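Kandomau Lending Room – the October sort

Gallery page. Two days of sorting, wiping, packing and labeling. 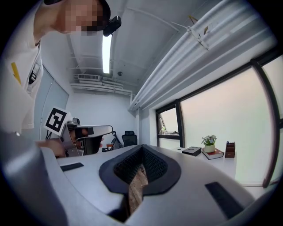

The lending room holds tableware, table linens and small furniture that people on our side of Rirnach can borrow for a party, a wake, a school supper or anything else that needs more plates than one house owns. It has grown a good deal since Rochelle Maihi started it with her mother's dinner plates. The list now stands at 2,336 items, and 876 of those are plates of one size or another.

Once a year we close the desk and go through the lot. This year we started on Friday evening and finished late on Saturday. The notes go with this year's gallery and are arranged by what was being sorted, in the order we got to it. If you were there and we have something wrong, leave a message at the desk and Lucyna will fix it.

The room

One long room under a white ceiling with the structure left showing. We looked into having the ceiling closed in last winter and decided to spend the money on shelves. The shelves went up in March and this was the first full sort with them in place.

The new shelves are deeper than the old ones. That is good for platters and bad for cups, which get pushed to the back and forgotten. We have moved the cups to the two narrow units by the door.

Plates

Dinner plates first, as always. They are sorted by size and then by weight, so that a borrower who asks for sixty gets sixty that stack.

Chipped rims go in one crate and hairline cracks in another. Chipped plates are offered to the mosaic class. Cracked ones are thrown out.

The blue-edged set is now too small to lend for a sit-down meal. We have kept it together as a dessert set, and it has its own line in the catalog.

Bowls and serving dishes

Soup bowls are stored in tens with a sheet of paper between each. Please put the paper back when you return them. We went through most of a roll replacing it.

The oval dishes had been on the top shelf, where only Casimiro Villalobos could reach them. They are now at waist height.

Three casserole lids have no casserole. One casserole has no lid. None of them match.

Flatware

Flatware took the longest. Every drawer was emptied, wiped out and refilled, and the forks were sorted by pattern for the first time in four years.

Padmavathi Subramaniam sat with the teaspoons for most of Saturday morning. The final figure was 149, which is more than the catalog said we should have. Some borrowers have clearly been returning their own.

If you are missing a teaspoon with a shell on the handle, we have it.

Mats, coasters and trivets

These used to live in one big box and nobody could find a set of anything. They are now sorted by shape and held with a cloth tie. Rubber bands marked the softer ones, so please don't use them.

Mats that had curled were laid flat under the heavy trays overnight. A few were still curled on Saturday and have gone to the craft shelf.

Trivets are lent singly. There is no need to book them ahead – just ask at the desk.

Glasses

Water glasses, juice glasses and the short tumblers went back in their divided crates. We bought the crates from Lumow two years ago and they have held up well. One handle has split and has been taped.

Wine glasses are still in their cardboard boxes. We would like divided crates for these too, and it is on the list for the spring.

Štefánia Beneš checked each glass against the window and set aside the cloudy ones for a vinegar soak. Some of those cleared up and are back on the shelf.

Table linens

Cloths were unfolded, looked over and folded again to the same width. Long cloths are on the left and round ones on the right, with the length written on a card pinned at the corner.

We have 64 white napkins fit to lend. The stained ones have been cut up for polishing cloths, and there are plenty if you would like a bundle to take home.

Two long cloths need hemming. Lucyna Gajewski has them.

The green cloth with the wax on it was ironed between sheets of brown paper. The wax came out. A faint ring is left near one end, so it is now marked as a cloth for a buffet table, where a dish can stand on that spot.

Trays, urns and odds and ends

The big urn was descaled and tried out. It takes fifty minutes to come to a boil from cold, and that is now written on a tag on the handle.

The small urn has been retired. It leaked at the tap last year and it leaked again after the washer was changed.

The box of odds and ends was tipped out on the table and gone through piece by piece. Out of it came corks, cup hooks, jar lids, a bag of place-card holders, a garlic press and the key to the old cupboard, which we gave away in the spring. Corks and jar lids have been kept. The rest went on the free table.

Labels and the catalog

Every shelf now has a printed label on its front edge. The old handwritten ones were charming but half of them were for things that had moved.

The catalog was brought up to date on Saturday afternoon, one person reading out and one writing down. The Shenoy ledger, as we call it after the stationer who used to supply them, is full at last, and a new book has been started. The old one stays on the desk for looking up past loans.

Packing the returns

Four loans came back during the sort and were washed and put straight onto their new shelves. This was a fair test of the labels. One stack of side plates went to the wrong place and was moved.

Boxes for lending are lined with folded newspaper. We are short of it now that fewer people take a paper. Bring some in if you have it, flat and dry please.

Still to do

Wine glass crates. Hems. A better light over the flatware drawers. A second step stool, as the one we have is always at the other end of the room.

Opening again

The desk is open as usual from this coming Saturday, 10 a.m. to 1 p.m. Loans booked before the sort have all been set aside and tagged with the borrower's name. Large loans of more than 100 pieces still need a week's notice, and we ask that someone come with you to carry.

Thanks to Rochelle, Lucyna, Padmavathi, Štefánia and Casimiro for both days, and to everyone who came in for an hour on the way to something else.

Back to all galleries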